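Plaromley Matte Wall Paint in Nesska Brown (No. 254)

Last updated: September

If you have ever brought home a brown paint and found that it went orange by lamplight, or so dark that the room seemed to shrink a foot on every side, then you know why we took our time with this one. Nesska Brown is a warm, soft, middling sort of brown with a good deal of gray in it, the color of cocoa made with plenty of milk. It is number 254 on the Plaromley card, down near the bottom between the clay pinks and the dark greens, and for a color that people tend to skip past on the card it has become a great favorite once it gets onto a wall.

The recipe began with Godelieve Van Dijk, who mixed colors for us at the old Yau shop and had a brown dining room at home that every visitor asked her about. She had made that paint up from leftovers and never wrote it down, so it took a long string of sample pots (and a few chips of her dining room, carefully pried off from behind the radiator) before she was happy with the match. The one we sell is a shade lighter than her first version. We tried the darker one in our own front office and by four in the afternoon we all had our lamps on.

Plaromley is our flattest finish for walls. It has hardly any shine, even when you stand at one end of a long wall and look down it toward a window, and that helps an older plaster wall with its small dips and patches look calmer than it really is. The tradeoff with any very flat paint is that it marks more easily than a shiny one. You can wipe it with a soft damp cloth, and ordinary fingerprints come off fine, but please don't scrub it or take a rough sponge to it, or you will rub up a shiny spot that shows from across the room. For a kitchen, a mudroom or a hallway where the bikes come through, we would send you to Plaromley Eggshell, available in all the same colors.
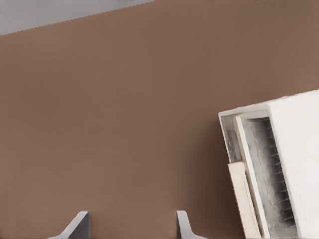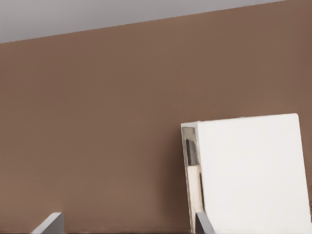
Wall Finishes Department, Grurnside

Most people ask us what to do about the ceiling. You can carry the brown right up and over, and in a small den or a bedroom that can be lovely and snug, but it is a lot of brown and you should be sure you want it. A pale gray overhead is the choice we make most often ourselves. Go for one on the cool side. A creamy white next to Nesska Brown can look a bit yellow, especially in the evening, where a cool gray stays clean and gives the brown something to lean against. Ho-yin Lo, who answers the color line in the mornings, will happily talk this over with you for as long as you like, and she'll ask which way your windows face before she asks anything else.

Floors matter too. Over pale oak or a sandy carpet the color looks warmer and a little pinker. Over dark boards it settles down and looks grayer. If your floor is a red sort of wood, such as cherry or an old stained pine, do please try a sample first, as the two can squabble.

How much to buy

One gallon covers 200 square feet with two coats on a wall that has been painted before and is in decent shape. Bare plaster and new drywall drink up the first coat, so prime them. Any good water-based primer will do, and if you ask for it tinted toward the brown we'll do that at no charge. Going over a strong color, a bright red or a royal blue, you may want a third coat. Buy all your cans together if you can and pour them into one big bucket before you begin. We are fussy about our mixing, but two cans made up on different days can still differ by a hair, and a hair is enough to notice in the middle of a flat wall.

Getting the wall ready

We know this is the dull part. Wash the wall, let it dry, fill the nail holes, sand the filler smooth, and wipe off the dust with a damp rag. A flat finish is kind to gentle bumps and not at all kind to the sharp little ridge left around a hasty patch. Ignacio Urquijo in our workshop likes to set a lamp on the floor close to the wall and turn off everything else, and then go along with a pencil circling whatever throws a shadow. It's a humbling half hour, but you'll be glad of it.

Putting it on

Stir the can slowly and well, right down to the bottom, with a flat stick. Cut in along the ceiling and corners with a two-inch angled brush, one wall at a time, and roll that wall while the brushed edge is still wet. A medium nap roller is right for most rooms. Keep it loaded, work from the top down, and once a section looks even leave it alone! Going back over half-dry paint is how most of the streaks and roller marks we hear about got there.

The first coat will look patchy and too light and you may feel a pang of regret. Have a cup of coffee. It is dry to the touch in an hour in a room at ordinary temperature, and you can put on the second coat after four hours. The true color comes up overnight. Wait 48 hours before you push furniture back against the wall, and give it 30 days before you wash it.

Sample pots and sizes

Nesska Brown comes in sample pots, quarts, gallons and the big five-gallon pail. The sample pot will do two coats on a good-sized piece of poster board. Paint the board and not the wall, leave a white border all the way around, and move it about the room for a few days so you see it by the window in the morning and beside the bed lamp at night. We'll take back any unopened gallon that hasn't been tinted to a custom order. Sample pots can't come back, but they keep for years with the lid pressed down tight, and they are just the thing for touch-ups.

Store leftover paint somewhere it won't freeze. Write the room and the color number on the lid, please, for your own sake as much as ours, as Ming-te Hsiao at the counter gets a good many callers hoping to match "the brown one in the hall."

To order, stop in at the Grurnside counter or call ahead and we'll have it shaken and waiting for you. Trade accounts and larger jobs go through Chun-hung Shek, who can also lend out the full set of painted Plaromley boards if you have several rooms to plan.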